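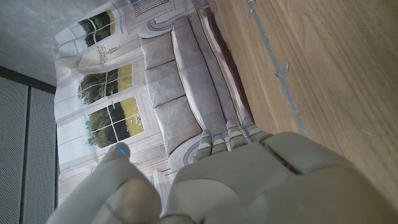
Printed fabric is an old subject in our newsletter, but this winter the Otmont workroom asked me to write about it again, because we have now two new backdrops on the shelf and many members want to borrow them. The one most requested is the living room. It has a light gray sofa with three square back cushions and rolled armrests, and next to it tall windows with many small panes in white molding. I like that it is pale. A strong pattern behind small things makes the eye tired, and a pale room leaves them in peace.

We bought both backdrops from Weldale, and together they cost 161 dollars with the delivery. They must be rolled, please, never folded. Last March somebody folded the garden one into a shopping bag, and the lines stayed in it for weeks. I ironed it from the back side with low heat and a cotton cloth between, and it became better – still, in the left corner I can find the line when I look for it. Hang the fabric the evening before if you can, so its own weight works for you.

The other thing I want to write about is the table. Members ask me which cover to put on it, and my answer is none. Wood with a warm brown grain is already a good ground for a small object, and a tablecloth moves when you lean on it. Put your object in the middle and leave much space on all sides.
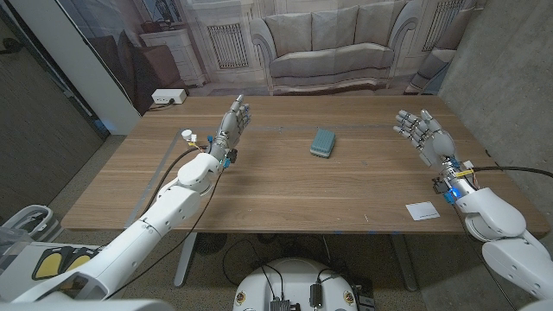 Small teal block with a bumpy top, on the bare wood of the table.

Tape is allowed on the table, but only the thin paper kind from the drawer marked Umali. Take it off slowly and at a low angle, and do it the same day. The glue from the old brown tape needed 20 minutes of rubbing with oil, and I would prefer not to repeat this.

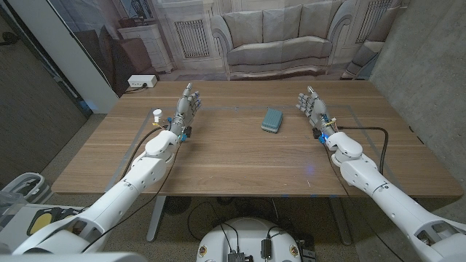 Čestmír Kubíček, Otmont workroom

When you mark your working area, make the rectangle large. Beginners make it too tight around the object, and then every small correction goes over the line. The gray tape on our table frames a wide area with the teal block near its center, and I find this a good size to copy. Cups and other small pieces can wait outside the line, at the side of the table.

The power strip stays at the back corner. Please do not pull it to the front.

To borrow a backdrop, write your name in the Clurkach book by the door. You can keep it for 2 weeks. Timothée Charpentier has the key on Thursday after lunch, and he will also show you how to use the clips.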